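I want to write about the ferry case, because many people ask me. In August a man locked the car deck of a ferry with 232 passengers on board and said he would sink it.
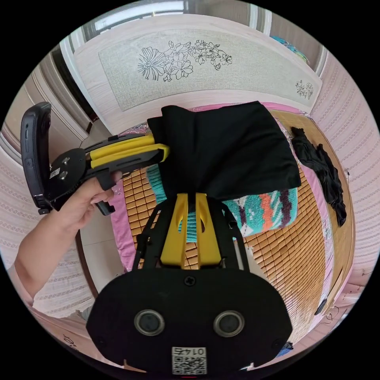 The crew stayed calm. A deckhand, Princess Buenaventura, talked with him through the door for five hours. He gave her the key at 4 in the morning.

Now the court case. His lawyer, Andri Aebischer, says he was ill and needs a hospital. The prosecutor asks for prison. 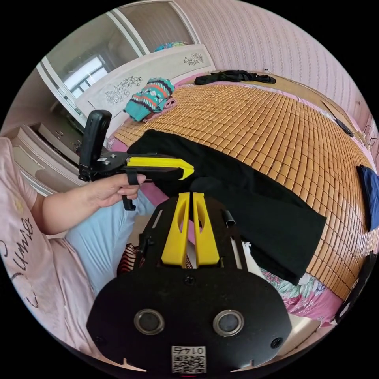 By the bed, yellow grippers.

The ferry company, Hofstetter, offered each passenger 757 francs. My aunt was on board and she did not sign. She still does not sleep well.

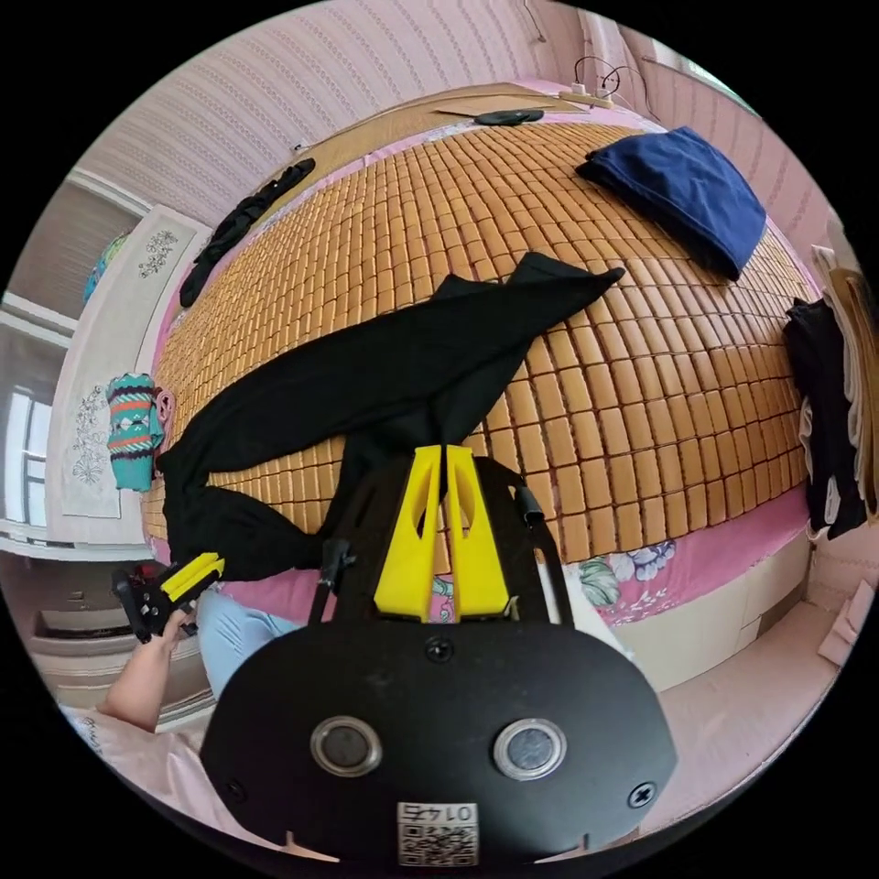

A petition for better locks on the car decks has 2,193 names now. I will post again when the judge decides.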